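## 4. Renewal Scheduling on Shared Hosting Nodes

The preceding section treated certificate issuance as a single event. On a shared node it is a recurring one, and most of the load comes from renewals that fall due at the same time. We now describe the nodes and the scheduler under study, then report the failures recorded in the Hevden deployment. 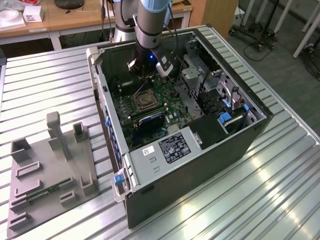
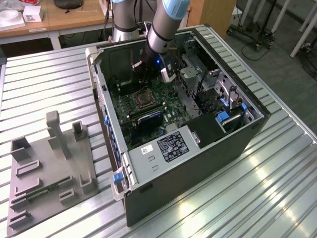
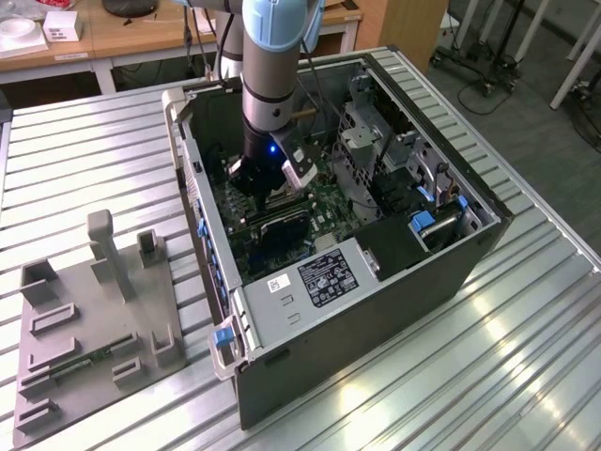
**Figure 3.** Open desktop computer case lying on its side on a metal worktable, with a robot arm and gripper above the green motherboard (three views).

### 4.1 Deployment

The Hevden deployment consists of 12 nodes running the Zamum control panel. Each node serves web, mail and DNS for its own accounts. Domains are not moved between nodes during the study period, so every renewal attempt can be assigned to one node without ambiguity. The nodes hold 1637 domains with certificates managed by the panel. Domains with certificates uploaded by the customer are excluded, as the panel only stores those and never attempts to renew them.

In its default configuration Zamum starts a renewal pass from a nightly cron entry. The pass reads the domain table in order of account creation, selects every certificate that has entered the renewal window, and submits the orders one after another. A domain that fails is skipped until the next pass. The panel writes one log line per attempt, containing the domain, the challenge type, the return code and the elapsed time. It does not record the state of the zone file at the time of the attempt, and this limits what can be recovered afterward from panel logs alone.

We therefore ran a collector, Sarkar, alongside the panel on each node. Sarkar watches the renewal log and, whenever a new line appears, takes a copy of three things: the zone as served by the local name server, the virtual host block for the domain, and the list of queued configuration reloads. The copies are compressed and stored under the order identifier. Sarkar runs with read access only and holds no lock on the panel database.

### 4.2 Classification of failures

A total of 393 renewal attempts failed during the study period. Each was assigned to one of the following classes by inspecting the Sarkar copy:

- **Zone mismatch.** The domain is delegated to name servers outside the node, but the panel selected a DNS challenge and wrote the record locally.
- **Rewrite conflict.** An HTTP challenge was selected and a redirect rule in the customer's own configuration caught the challenge path.
- **Pending reload.** The challenge file or record was correct on disk, but the service had not yet loaded it when validation took place.
- **Stale alias.** One of the names on the certificate no longer resolved to the node, and the entire order was refused.

Zinash Gidey and Kamol Jitpraphai labeled the attempts independently, and disagreements were settled by a third reading from Greer Skinner. In this manner 389 attempts received a class. The remaining four could not be classified: the collector had been stopped for a package update, and only the panel log line was available. They are kept in the failure total and left out of the class-level analysis.

Some attempts satisfied the criteria for two classes. The usual combination was a stale alias on a domain that also had a pending reload. We assigned these to the class that would have caused a failure by itself on the following night. Under this rule a stale alias takes precedence over a pending reload, as the reload queue is normally empty by the time the next pass starts.

### 4.3 Scheduler

The pending reload class is the only one that depends on the order in which work is done. The others result from the configuration of the domain and would occur under any schedule. Clekisier, the scheduler evaluated here, targets this class directly and handles the rest by early detection.

Clekisier replaces the single nightly pass with a queue. For each certificate in the renewal window it computes a start time from a hash of the domain name, so that orders are spread over the day and the start time is stable from one day to the next. Before an order is submitted, the scheduler performs a preflight check. It resolves every name on the certificate through an external resolver, compares the delegation with the local zone, and requests a test file from the challenge path. If any of these steps fails, the order is held and a notice is added to the account page. No request is sent to the certificate authority, and the rate limit of the account is not affected.

Service reloads need separate treatment. Zamum combines reload requests to avoid restarting the web server each time a customer edits a setting. A request may wait in the queue for the full length of the combining interval. Clekisier does not shorten this interval. It instead attaches the order to the reload request and submits the order only after the service reports that the new configuration is active. An order attached in this way cannot run ahead of its own challenge file.

The hash-based start time has one drawback. A domain whose start time falls in a busy period will fall in it every day, and a failed preflight is then repeated under the same load. We considered adding a random offset on each retry, as proposed by Séverine Besnard during the design phase. The offset was rejected for the deployed version because support staff relied on a fixed time when answering customer tickets. It remains available as a build option.

### 4.4 Limits of the comparison

The nodes were switched to Clekisier in May, one node at a time, and each node serves as its own baseline. Customer behavior was not controlled. Accounts that received a hold notice may have corrected their delegation sooner than they would have otherwise, and this effect cannot be separated from the effect of the scheduler itself.

Wildcard certificates follow a different path in the panel. They can be validated only by a DNS challenge, and a reload of the web server plays no part until the certificate is installed. Their preflight check therefore omits the test file and compares the delegation only. Yamuna Rodrigues maintains the patch set that adds this case to Clekisier; the version used for the measurements in Section 5 includes it on all nodes.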